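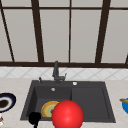
How many demonstrations does the sink task need before the policy can be trained on it?

The programme has set the figure at 176 accepted episodes, gathered across 11 kitchen layouts, with a further 16 episodes held back for evaluation and never shown to the learner.

29th June

Collection resumed this morning on the simulated kitchen set. The layout in use has the dark grey double sink beneath the large window, with the plate to be retrieved resting at an angle in the left basin. The red sphere marks the end-effector, and operators were reminded at the start of the session that it is the sphere, and only the sphere, whose position is written to the action log.

The first matter recorded today concerns occlusion. From the present viewpoint the marker covers part of the plate and the front edge of the sink. The Urkix guidelines permit partial occlusion of the target provided that its rim remains identifiable, and the orange-yellow rim satisfies that condition. The episode was therefore retained. I have nonetheless asked that the viewpoint be varied more widely in the next batch, as too many of the starting positions approved last week place the marker low and central.

The second matter concerns distractors. The instruction attached to this layout reads "take the plate out of the sink". A second plate, navy at the rim and holding food, stands on the counter to the left, and a blue bowl stands to the right. Both are to be left undisturbed. One operator lodged an objection that the word "plate" is ambiguous where two are present. The objection was considered and declined, the location being given in the instruction itself. It was agreed, however, that the shorter wording, "pick up the plate", should be withdrawn from every layout containing more than one. The Jerkton annotation group has been notified and will relabel accordingly.

Four episodes were rejected before lunch. In two the operator paused at length with the gripper above the basin, and the pause would have been learned as part of the motion. In another the plate passed through the ridge between the basins, a contact fault already reported to Henix under the previous build. The last was sound in every respect but had been saved under the wrong instruction. My own preference was to correct the label and keep it. The protocol does not allow for correction after saving, and the episode was discarded.

In the afternoon the question of lighting was raised again. The window panes render as a flat grey, with nothing beyond them, and the Ventura team has proposed substituting outdoor backgrounds for half of the set. I have no objection in principle. I have asked that the substitution be made at replay, so that the recorded trajectories are left as they are and the colour of the counter and tiles can be varied in the same pass.

Operator fatigue remains a concern. Sessions were shortened by agreement, and the quality of the later episodes appeared to me somewhat improved – though I would not put that in the formal report on the strength of a single afternoon.

Outstanding: the revised wording list, a reply from Henix on the contact fault, and a decision on whether the held-back episodes should include a layout with no second plate. The full set is due in September. Storage on the shared drive is to be checked first thing tomorrow, before any new recording begins.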